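Legumes de brincar e caixas organizadoras - perguntas frequentes

Reunimos nesta página as dúvidas que mais chegam ao atendimento da Zivano sobre a comidinha de brinquedo e a caixa transparente. Se a sua não estiver na lista, escreva para a equipe de Rosângela Prado pelo formulário de contato.

As peças são vendidas separadamente?
Sim. Cada fruta ou legume pode ser comprado avulso, e a caixa também. O conjunto completo traz 26 peças e uma caixa com tampa.

Qual é o peso máximo que a caixa aguenta?
A caixa pequena suporta 500 gramas e a média, 700 gramas. Acima disso o fundo pode ceder com o tempo.

Como lavar os brinquedos?
Água morna, detergente neutro e pano macio. Não use água sanitária nem esponja abrasiva. Seque bem a região do cabinho antes de guardar - é onde a água costuma ficar parada.

Posso colocar a caixa na lava-louças?
Não. O calor deforma as paredes e a tampa deixa de encaixar.

Como ensinar a criança a guardar tudo depois da brincadeira?
Deixe a caixa sempre no mesmo lugar da mesa e comece com poucas peças. Com a caixa transparente, a criança vê o que já foi guardado e procura o que ficou de fora.

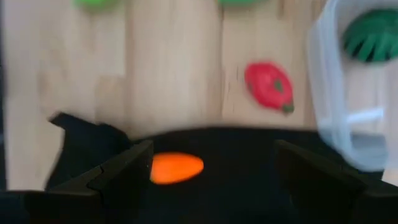
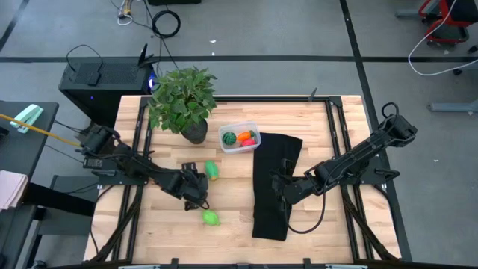
Legumes de brincar e caixa transparente sobre mesa de madeira clara.

O vermelho do tomate mancha a mesa?
Não em uso normal. Em madeira sem acabamento, evite deixar peças molhadas apoiadas por muitas horas.

Preciso separar as peças por cor ou por tipo?
Fica a seu critério. Para os menores, sugerimos uma cor por vez. Crianças maiores costumam preferir separar frutas de legumes.

Perdi uma peça. Há reposição?
Há, para os modelos em linha. Informe o nome da peça e o número do pedido. O envio leva em torno de 11 dias úteis. O pepino e o milho da série antiga, Tovar, saíram de linha em março e não têm mais reposição.

Posso trocar a caixa se a tampa vier com defeito?
Sim, envie uma foto da tampa e a nota fiscal. Trocamos só a tampa - o restante fica com você.

Página atualizada em 23 dez. 2025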